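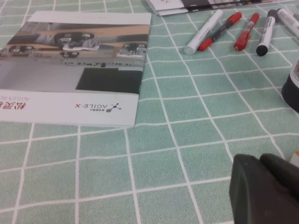
Holteo dev update, 9 November 2024

It's been a slower couple of weeks for us at Backlund, but a happy one all the same, as the harbor town of Flurnier is finally open from end to end — rooftops, back alleys and that long, winding stair everyone kept asking us about. We closed 129 bugs along the way (the ferry no longer sinks when you save on it!), and the shops can now hold up to 300 items. Next up is the fishing, which still needs sound and a kinder tutorial, and we hope to have it in your hands by February.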